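Como arrumar a mesa da copa depois do lanche (sem comprar nada)

Desconfio de quem vende organizador para tudo. Na copa da Sekach bastam um prato, um tabuleiro e um pano. Primeiro passo: junte as latas num só lugar antes de mexer no resto. 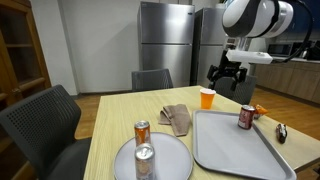
Begoñe Carrasco responde que prefere começar pelo pano, porque com migalhas na mesa o tabuleiro só as espalha. Pode ser. Experimente das duas maneiras.

Segundo passo: decida o que viaja no tabuleiro. Leve até 400 gramas de cada vez, digam o que disserem os catálogos.
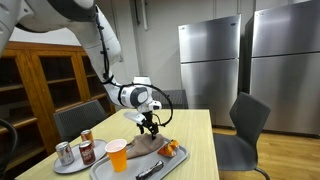 O pano é o ponto em que os tutoriais mais inventam. Dobrar em três, enrolar, pendurar: duvido que mude alguma coisa. Amontoado no tabuleiro, atrás do copo laranja, também segue para o lava-louça. Torça-o lá.

Terceiro passo: passe as latas para o tabuleiro, de pé.

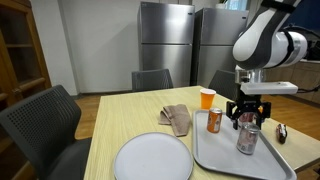
Lavar tudo no fim parece-me perda de tempo. Com o prato já vazio, como este à esquerda, lave-o logo. O copo com líquido fica para depois e vai à mão.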